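Storero folding table, white, large – four months in

Reviewed by Chaltu Tekleab
June 29, 2024

I bought this table to replace two smaller ones that never lined up. It is used for laundry and for sorting clothes before they go back on the shelves. The price was 436 with delivery, and the box came a week later than Storero said it would.

Assembly took one evening. The legs bolt on from underneath and the bolts are all one size. One foot needed adjusting after the first week and has stayed level since.

The top is the best part. A shirt can be laid out flat with both sleeves open, and there is still room at the back for plants. The surface is smooth enough that thin fabric slides when you pull a corner straight. Some people will like that. I would have preferred a bit more grip. 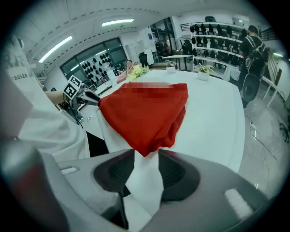

Red garment held up in front of the table, flowers and two potted plants behind.

White shows everything. Lint from dark clothes is easy to see, which helps, but so is every drip from watering. A damp cloth takes care of both. A ring from a coffee cup needed dish soap and a second try.

The height is fine for me standing up. Lemlem Yilma is taller and finds it low after half an hour of folding. Storero sells leg extenders, but I have not tried them.

I also looked at the Zandero, which was 300. It was narrower and it wobbled in the store when I leaned on it – not much, but enough to put me off.

Four out of five. I took one off for the late delivery and the slippery top.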